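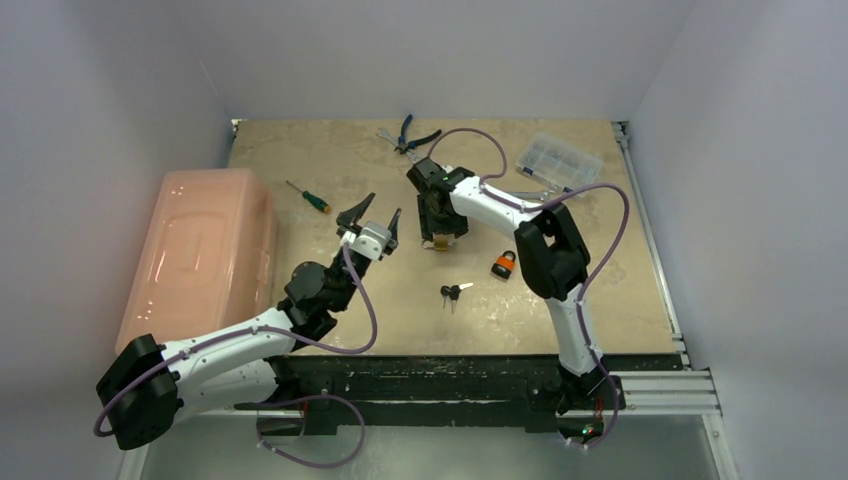
The Guvadton is a two-arm kit sold in parts, and I have been running a pair of them in the shared workshop at Wusholm since February. This review covers the kit as I built it, with the arms bolted to a black metal rail along the front of a tabletop booth. I bought the kit at full price. Skandeck sells it with the motors, the links, the grippers and one power supply for both arms, but no rail, no table and no walls. My test set is ordinary workshop clutter: pliers with blue handles, a screwdriver, a bunch of keys, a small brass padlock and an orange and black one. If an arm can't deal with that kind of thing, I have no use for it on a bench.

## Assembly

Assembly took me 3 evenings. The printed manual is 101 pages long and the English is fine, but the order is odd. It has you close up the elbow before you route the cable past it, and I had to open both elbows again. Read the whole elbow chapter first.

The screws come in bags by length, not by step. Two of the lengths look alike and the longer one will bind in the wrist. Sort them into a compartment box before you start. Threads in the white links are clean and I stripped none of them.

Squaring the bases to the rail matters more than the manual lets on. My left arm was slightly twisted on its base at first, and every position I taught it was off at full reach. Sinan Değirmenci lent me a machinist's square, and after that the calibration routine passed.

## Cables

My main complaint. The purple cables are longer than they need to be, and the kit has no clips to hold them to the links. They stand out from the arms in big loops. On the left side the loop hangs down past the front of the rail, where a sleeve can catch it. I tried hook-and-loop straps and they helped until the wrist turned far enough to pull them loose. Jeptoo Mwakyusa, who built a set before I did, shortened hers and put on new connectors. I may do the same, but it ends the warranty on that part.

## Grippers

These are good. The jaws open wide enough for a screwdriver handle with room to spare, and closing force can be set in software. I leave it at level 4 for metal parts and 2 for anything plastic.

Padlocks are easy if the arm comes down over the body. Coming in at the shackle, the lock tends to swing. Pliers are fine by one handle. Keys are the hard case – they lie flat, and the jaw tips are a bit thick to get under them. I get them by the ring most of the time. Thinner tips are sold separately by Albers and I have a set on order.

## Noise and software

Quiet enough that Lutz Diekmann can work at the next bench without complaining. The control program installs without trouble, and saved motions load quickly. The undo function only goes back one step, a nuisance when you are teaching a long sequence with both arms.

## Would I buy it again

Yes, for a shared shop where several people will use it. For one person at home I would start with the single-arm version and add the second later – the parts are the same and the rail holes match. Budget for cable clips and a decent square.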